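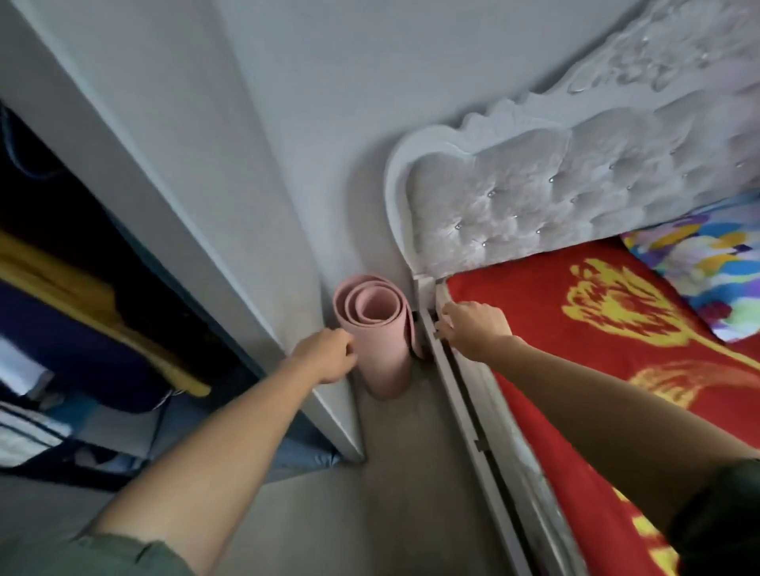 Bedroom tidy, 6 minutes start to finish. That's me, hurrying, before work. Yoga mat back in its corner, wardrobe sorted, sheet pulled straight.

Been reading up on home robots again (sorry) and I keep coming back to that corner. Not the vacuuming. Vacuuming is easy, flat floor, done. I mean the gap between the wardrobe and the bed. You go in at an angle, one hand on the bed rail so you don't topple, other hand round the mat, and you kind of feel for when it's going to stay up. A rolled mat is squishy! Squeeze to hard and it bends, too soft and it slides.

Watched a Travetti demo in April. 8 towels folded, 20 minutes, big clear table. Nice folding, I'll give them that. But who has a big clear table?? Van den Broek say theirs can make a bed. Whose bed, with how much room round it, they dont say.

So, can they do chores yet? Some. Slowly. On a good day. I'd pay for one that did corners. My guess is 7 years, my sister says never. Ok, bus. More on the Travetti thing when I've read the comments.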